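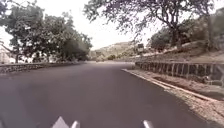 Resetting loose stones on a low roadside wall

Quick version, I've got mortar – no, scratch that, no mortar in this one. Dry wall, rough stone, knee high or less. If yours is taller or leaning, get someone in.

What you need
Work gloves, the leather kind
Lump hammer, small
Bucket of little stones for packing
String and two pins
Hi-vis vest, even on a quiet road

Pick a dull, dry day. Gray sky is fine, better than sun in your eyes. Trees right behind the wall? Rake the leaves out first and look for roots pushing the stones out. Most of my bad spots are root spots.

1. Park off the road. All your stones go on the verge, never on the asphalt. Fresh blacktop scuffs easy and the town will call you.

2. Run the string along the top of the good part, across the gap, to the good part on the other side. Pull it tight.

3. Take the loose ones down. Biggest nearest the wall, small ones behind you. Go down till nothing wobbles, ususally 18 inches of run either side of the gap.

4. Build back. Long end of the stone goes into the wall, not along it. Each stone sits over a joint. Pack behind every one as you go, don't leave it till the end.

5. Flat heavy ones on top. Check against the string. Push each with your foot.

I did 6 feet in an afternoon with Yesenia Arellano passing stones, and over 51 feet last October on the Mostis road. Knees hurt for a week.

Curves – move the pins closer together, string only does straight. Spyros Stergiou uses a garden hose laid on the ground insted. Works too.

Sweep the grit off the road before you go.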